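Open lab afternoon

Got home at seven and my feet are killing me, but I want to get this down before it all runs together. The Wumidham lab had its open afternoon and I finally went, after saying I would for 3 years straight. Hryhorii Bilyk drove, which meant we got lost in Stavport twice (he won't use the map on his phone, and I've stopped arguing).

Solomiia Hrynyshyn met us at the door and gave out the stickers. She's been working there since the winter and she was so nervous, poor thing, talking a mile a minute. She took our little group straight in to the arm she spends her days with. The job she had it on was pipette tips, those little plastic cones they push onto the end of a pipette so the liquid never touches the pipette itself. I had honest-to-goodness never thought about who has to handle those. Her answer: she does, mostly, and she'd love to hand it over.
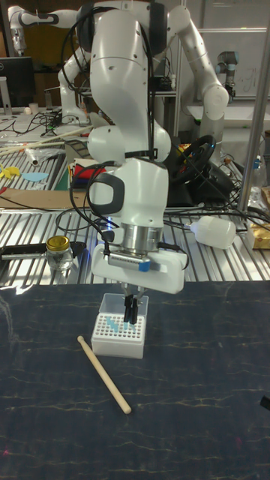 The questions

People got braver once the first one had been asked. A man in a Zinchenko cap wanted to know how hard it squeezes, and Solomiia said that was the part that had eaten her whole spring, getting a grip that's firm enough but won't bend a tip. A kid asked if it had a name. It doesn't! I think that was the biggest disappointment of the afternoon for half the room.

I asked why tips, when there must be bigger and easier things to pick up. She said that's exactly why - they're small, they stand close together, and the fingers have to go down between them without knocking the neighbors. After that I couldn't stop staring at the fingers. They looked so fat next to those skinny blue tips, and I caught myself holding my breath like I was the one doing it.

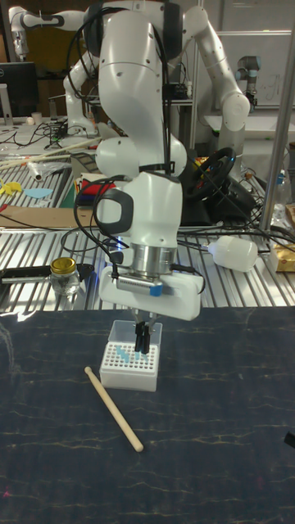 Hryhorii, meanwhile, had wandered off to read the sign-in book and came back to report that 149 people had been through before us. He also asked what one of those arms costs, loudly, and Solomiia laughed and said to ask her boss. Fair enough.

Coffee after, in the hallway, with the dry cookies you get at every one of these things. I talked to a woman who runs the stockroom at Pradel and she says they go through about 700 boxes of tips a year. All loaded and carried by hand! Her wrists ache just like mine did when I was at the bakery.

Must text Solomiia tomorrow and tell her she did great. Also I left my umbrella in Hryhorii's car.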